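Home Laundry and Linen Study: Households Wanted

Do you have a drawer of sheets that never quite get used, or a favorite blanket that has been through the wash more times than you could say? We would love to hear from you. Nurmi is a small textile care group based in Skidadbridge, and we are looking for 40 households in Skidadbridge and Ukport to join a study of how people wash, dry, store and mend the fabrics they live with at home.

We have been interested in this for a long time. Most of what gets written about laundry comes from test rooms, where every load weighs the same and no one has left a tissue in a pocket. Real homes are much more fun than that! Last year we sent out a short mail survey and 276 people wrote back, many of them filling the margins and then carrying on down the back of the page with stories about stain remedies, inherited quilts and the one towel everybody in the house fights over. We read all of it, and this new project, which we are calling Zunov, grew out of those letters.
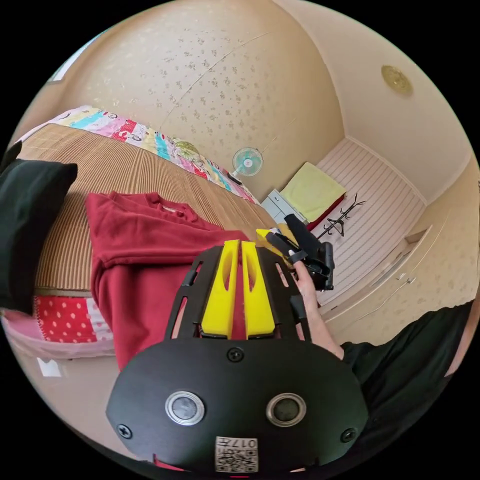 Bedrooms are where we would like to begin, and you don't need to tidy yours for us. We want to learn how often bedding gets changed, what goes in the wash together, and how you decide that something has reached the end of its life. Color is a big part of it, too. Red fabric like the cloth in the photo came up again and again in the survey letters — some people wash it alone for years, some toss it in with everything else and hope for the best, and quite a few have a pink pillowcase to show for it. Whichever camp you fall into, your habits are useful to us, and we promise there are no wrong answers and no scolding.

What taking part involves

The study runs for 3 months, starting in July. You would keep a simple laundry diary, on paper or by email, noting each load of household linens: what went in, the setting you chose, how it was dried, and anything that went wrong or went surprisingly well. Most people who tried the diary for us found it took a few minutes after each load, and a couple of them said they missed it once it was over.

We will also visit you twice, once near the beginning and once at the end, at a time that suits you. On each visit one of our team will sit down with you for a chat about your routines and ask to see a few pieces you are happy to show us. Please don't wash or iron anything specially. A visit usually lasts an hour, longer if there is a good quilt story to be told, and we are glad to come in the evening if your days are full.

At the end, households that finish the diary will receive a gift card and a mending kit put together by our workroom. If you miss a week because of a vacation or a sick child, just pick it up again where you left off.

Who we are looking for

Anyone over 18 who does at least part of the laundry at home. You might live alone, with roommates, or in a house with three generations and a dog. We would be especially happy to hear from people who share a laundry room, people who line-dry all year, and people who have only recently started doing their own washing. You don't need to own a washer.

Your diary will be kept private, and your name and address will not appear in anything we publish. You can leave the study whenever you like.

How to apply

Send us a note with your name, your town, how many people live with you, and a few lines about one piece of fabric in your home that you would be sorry to lose. Write to Nurmi, P.O. Box 1132, Skidadbridge, and mark the envelope "Zunov." Please include a phone number and the best time to call. We make our calls on Friday afternoons and will get back to everyone who writes, including those we can't fit in this time.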